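Home Stories Poems Archive Submit Contact

The Toast Count

The job at Rellorwood was to make toast look easy. I started in June, on the early shift, when the car park was still dark and the heater in the hall took an hour to get going.

There were two of us to a bench. One wore the harness and moved the arms. The other sat at the screen, pressed the bar to start an episode and pressed it again to end it, then marked it keep or toss. We swapped at ten and again after lunch. My partner had driven trucks out of Brurkside for most of a working life and had the steadiest hands in the building. I had come from a bakery and kept reaching too fast.

The list on the clipboard said 1,084 episodes for the task they called Bread and Spread. We were at 471 when I joined. Each one ran the same way. Plate in the middle, bread on the plate, tub on the left, tongs on the right. Then we shifted everything a few centimetres and did it over, so that Mak would not learn the spot in place of the thing.

Mak was the model. It lived on a rack at Skaltach, across the river, and none of us on the benches had ever seen the rack. Each night the day's episodes went over to it. Each morning there was a sheet by the kettle with a score.

On my ninth shift the score was 37. The shift before, it had been higher. The lead read through our tosses and said we had been too tidy. We had thrown out every episode where a hand hesitated, where a finger slipped on the lid and had to find it again. Mak had only ever watched people get it right. When it missed the tub it stopped with its hand in the air and waited for the clock to run out.

So we changed the rule. If you fumbled, you fixed it, and the fix stayed in.

I thought I'd hate that. I had been tossing my own bad ones since the first day and I didn't want them going across the river with my bench number on them. My partner didn't care either way, and put the harness on and said to start the clock. 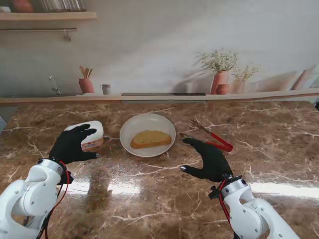
Episode 16, new rule

I was on the harness by then. I closed the left hand on the tub too high, felt the buzz in my thumb that meant I was only holding the lid, and let go. Under the old rule I would have called it. I came down again, lower, and got the side. It took a long time. My partner said nothing and kept a finger over the bar.

When I'd set the tub back down I asked if it was a keep.

"Keep," my partner said.

We did the rest of the morning like that. Some were clean and most weren't. At lunch I ate a sandwich in the car with the radio on and noticed I was watching my own hands undo the wrap, how the left one went in, missed the fold and went back for it.

The next morning I was first to the kettle. The sheet said 37 again. The lead told us it would need a few more nights, and I went in and put the bread on the plate.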